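안경테를 바꾸기까지

지난 8월에 쓰던 안경 다리가 부러졌어요. 소파에 깔고 앉은 것도 아니고 그냥 벗어서 접는데 툭, 하고요. 구 년을 썼으니 할 만큼 했다 싶으면서도 얼마나 서운하던지, 케이스에 넣어 놓고 며칠은 예비 안경으로 버텼답니다. 그런데 그 예비 안경이 도수가 안 맞아서 버스 번호를 자꾸 잘못 읽는 거예요. 결국 동네를 벗어나 안경점 몇 군데를 돌기 시작했습니다.
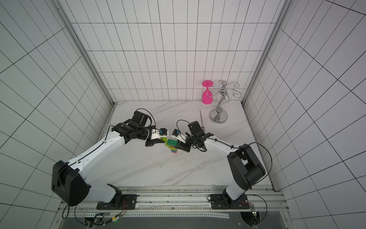

구수빈
안경 쓰는 블로거, 살림과 물건 이야기
2023-11-09

처음 간 곳에서는 졸터(Solter)라는 브랜드의 뿔테를 권해 주셨어요. 색이 참 예뻤어요! 꿀물 같은 갈색인데 빛을 받으면 가장자리만 살짝 붉어지더라고요. 문제는 제 코였죠. 저는 콧대가 낮은 편이라 코받침이 테에 붙은 모양은 웃기만 해도 흘러내리거든요. 점원분이 다리를 데워서 귀 뒤쪽을 더 구부려 주셨는데도, 고개를 숙이면 어김없이 코끝까지 내려왔습니다. 아쉬워서 거울 앞을 세 번은 왔다 갔다 했네요.

두 번째 가게는 오길수 사장님이 혼자 하시는 작은 곳이었어요. 제 부러진 안경을 한참 들여다보시더니 경첩 나사 자리가 닳아서 용접을 해도 오래 못 간다고 하시더라고요. 그러면서 꺼내 주신 게 제나드(Zenard)의 금속테였는데, 코받침이 따로 달려 있어서 얼굴에 맞춰 벌리고 좁힐 수 있었어요.
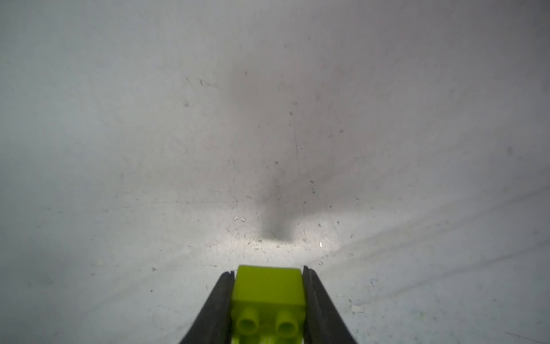

써 보니 무게부터 다르더군요. 예전 안경은 저녁이면 콧등에 자국이 벌겋게 남았는데, 새 테는 쓰고 있다는 걸 깜빡하고 세수를 할 뻔했어요(정말로요). 다리 길이도 여러 가지라 저는 짧은 걸로 골랐습니다. 렌즈는 압축을 한 번 더 한 것으로 했어요. 근시가 꽤 있어서 얇은 테에 두꺼운 렌즈를 끼우면 옆에서 볼 때 영 어색하거든요. 선글라스도 하나 맞출까 하고 카르키아(Karkia)의 둥근 모양을 써 봤는데, 남편 표정을 보고 조용히 내려놓았어요. 하하.

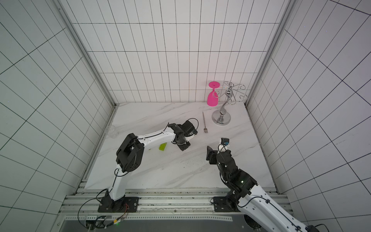
안경은 가게 조명 아래에서만 보고 고르면 안 되겠더라고요. 노란 등 밑에서는 은색도 따뜻해 보여서, 사장님께 양해를 구하고 창가로 들고 나가 다시 봤어요. 집에 와서는 초점이 잘 맞는지도 이것저것 보며 살폈는데, 사진 속 벽처럼 하얀 타일에 가는 검은 선이 그어진 곳이 의외로 좋더군요. 저희 집 욕실도 비슷한 타일이라 그 앞에 서서 고개를 천천히 돌려 봤어요. 첫날은 선이 바깥쪽에서 조금 휘어 보여 걱정했는데, 나흘쯤 지나니 눈이 익숙해졌는지 반듯하게 보입니다. 혹시 일주일이 넘도록 어지러우시면 참지 말고 맞춘 곳에 다시 가 보세요.

닦는 천은 사장님이 두 장 챙겨 주셨고, 코받침은 반년에 한 번쯤 갈러 오라고 하셨어요. 부러진 옛날 안경은 아직 서랍에 있습니다. 버려야지 하면서도 손이 안 가네요. 다음에는 예비 안경 도수를 새로 맞춘 이야기를 올릴게요.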